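Held State

The injury was entered in the Fekside log as minor. Left hand, second and third knuckles, bruising, skin not broken. I filled out the form with the other hand. The form asked whether the machine was moving at the time, and offered yes and no. I checked no, crossed it out, checked yes, and initialed the change.

At the time the machine was in what the controller calls a held state. A held arm keeps its brakes off and its motors on and stays where it is by correcting itself. It makes a faint sound when it does this, like a refrigerator in another room. I had worked next to that sound since the winter and had stopped hearing it.

The cell was a Bíró arm on a fixed base, with a parallel gripper, a wrist camera, and a table walled on two sides. The task was clearing. Pick up a bottle, put it in the bin, go back to the start pose. Nemwood had written the task layer and sold us the supervisor that sat on top of it, a product called Trultadeck. Trultadeck decided when the arm was allowed to move. It took in the light curtain, the stop buttons, the joint torques and the gripper width, and it produced one bit.

The run that night was scheduled for 114 cycles. I had loaded the table and cleared the fault list, and I had my coffee on the cabinet, where it was not supposed to be. Early in the run a bottle rolled when the fingers closed. The arm lifted nothing, saw that it had lifted nothing, opened, and raised a missed grasp. The amber lamp came on. This happened often enough that there was a procedure for it. Break the curtain, wait for the lamp to go solid, reposition the bottle, step out, press resume.

I broke the curtain. The lamp went solid. I reached in with my left hand and set the bottle back on its mark. The fingers were open above my hand. After 5 seconds the arm came down.

It came down at approach speed, which is slow. People who ask about it expect something fast. I watched it come and for part of the distance I believed it was correcting itself. Then the finger was on my knuckles and the bottle was under my palm, and the arm pressed until the torque limit tripped. The limit was set to 50 newtons. That is not very much. It is a heavy bag of groceries set down on the hand by somebody who does not know the hand is there.

The lamp stayed solid through all of it.

The brakes had locked on the trip, so the arm did not back off. I had to reach the brake release with my right hand, and the release was on the far side of the base. I got to it with two fingers. I remember reading the label on it, which gave the torque for its mounting screws.

Nemwood answered the ticket the next morning. They asked for the log, then for the log again in a different format, then whether the curtain had been cleaned. The curtain had been cleaned. They asked if I had pressed resume. The log showed that no one had pressed resume. They asked if I was sure. I sent them the line.

I spent the following shifts reading. Most of a Trultadeck log is the word OK. The supervisor writes its bit every 15 milliseconds and gives its reasons beside it, and the reasons are short. At the moment I broke the curtain the bit went to zero, reason CURTAIN. For the next stretch it stayed at zero. Then the reason changed from CURTAIN to IDLE, and then the bit went to one, and there was no reason beside it at all.

IDLE was the part I had not seen before. It was not in the manual. I found it in the release notes for an update dated 7/5/22, under minor changes, between a font and a spelling correction. The note said that a cell with its gripper fully open and its joints still would be classed as idle, to reduce nuisance holds.

I asked to run the arm again with the pendant in my hand and nothing of mine past the curtain. Fekside agreed to it, in writing, with the speed turned down. I stepped through poses over the table and read the state off the screen at each one. 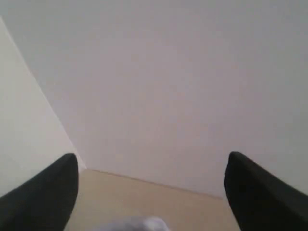
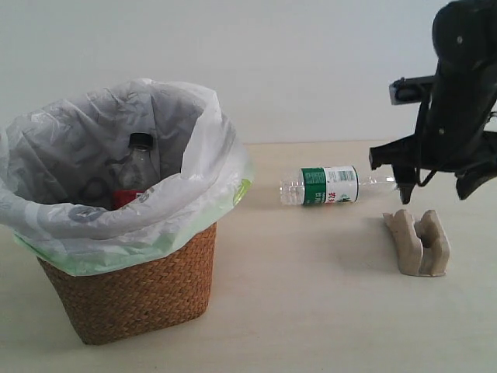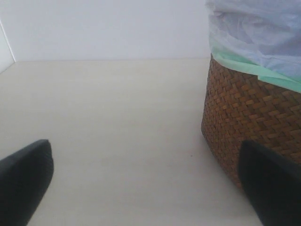
The supervisor called every open-handed pose idle. It did not matter where the arm was or what was under it. With the fingers spread over bare surface near the wicker basket, the state was IDLE. With them spread in front of the blank gray wall, and a little of something white showing at the bottom of the wrist view, the state was IDLE. The side camera had the most to say. It showed one bottle standing in the bin with its black cap on, and the other on its side with its neck pointing toward the gripper and the finger hovering just off the tabletop. I looked at that for some time. It was close to the position my hand had been in.

An idle cell has no hold to maintain, so the hold expires. When the hold expires the task layer asks to continue, and the supervisor checks for a reason to refuse. It had already discarded the only one it had. The curtain was still broken. The curtain was a reason to hold, and the cell was no longer holding, so the curtain was not consulted.

I wrote this up in two pages. I attached the log lines and the release note. Under recommended action I put that the curtain should be wired to the drive power and should not pass through Trultadeck at all. Nemwood replied that this would increase nuisance holds. Fekside had the wiring done in May.

The knuckles took longer than the form allowed for. They are stiff in the cold. The cell went back into service with a new procedure, one line longer than the old one, and I signed for it.

At the first missed grasp I broke the curtain and the drives dropped out. The brakes closed with a knock I could feel through the floor. The faint sound stopped. I stood with my hand at my side and waited to see if it would start again, past 5 seconds, and then past a minute, and then I went in and moved the bottle.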